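Budgeting a second two-arm tabletop cell: what gets left out?

Posted in Equipment and Purchasing, 15 January 2026

We run one two-arm tabletop cell for sorting and placing produce props and want a second by August. The quote from Vuneck covers two arms, two grippers, the controller and a year of support. My manager wants one number for the whole cell, including everything the vendor does not sell. The first cell was bought in pieces over several budgets and I can't reconstruct the total. What line items should I add, and is it reasonable to buy the arms now and the rest later?

Mawuli Dramani

Vuneck quotes are for hardware on a pallet. Add freight, the mounting plate, an electrical drop if your circuit is already loaded, and the emergency stop if it is listed as an option. On ours it was. Spare gripper fingers should be in the first order. We used up 2 sets in the first year and the lead time on replacements was 7 weeks.

Cables are a separate line. Anything mounted on a moving arm needs enough slack to reach full extension, and slack gets into the work area. Budget for clips, sleeves and a replacement of every cable that crosses a joint.

Don't split the purchase. Support starts on the ship date, so arms sitting in a crate use up coverage you have paid for. If you must split, get the start date changed in writing before you sign.

Clito

just buy used. we got a pair off a lab that was closing and saved a lot. support is overrated if you have someone who can read a manual

Adjei

Used is fine if the controller firmware is still supported. Check that first. Adjei's pair may have been, many are not.

For the original poster, I would organize the estimate by when the money is spent. This is the layout we use at Flerkura.

1. Before delivery. Table, wall clearance, power, network, mounting plate. Measure reach with both arms extended toward each other. Get the table height from the arm drawing and order the table to match.

2. At installation. Freight, rigging, cables, emergency stop, calibration. Allow 5 working days in which the cell produces nothing.

3. Task materials. Small money, usually forgotten. For produce work that means toy carrots and gourds, plates in more than one color, and a table covering. Transparent glass plates with a ridged surface are a harder test than opaque ones, so decide early if you need both. Buy duplicates of each prop from the same batch. 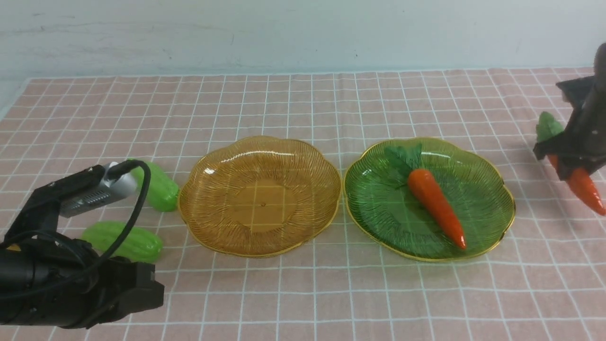
4. Yearly. Support renewal, gripper fingers, cable replacement, and a reserve. We hold 12 percent of the hardware price and spent nearly all of it last year, mostly on grippers.

Add the four totals and give your manager that figure, with the yearly part shown separately so it isn't read as a one-time cost.

Posted by a Flerkura user, last edited to fix the item order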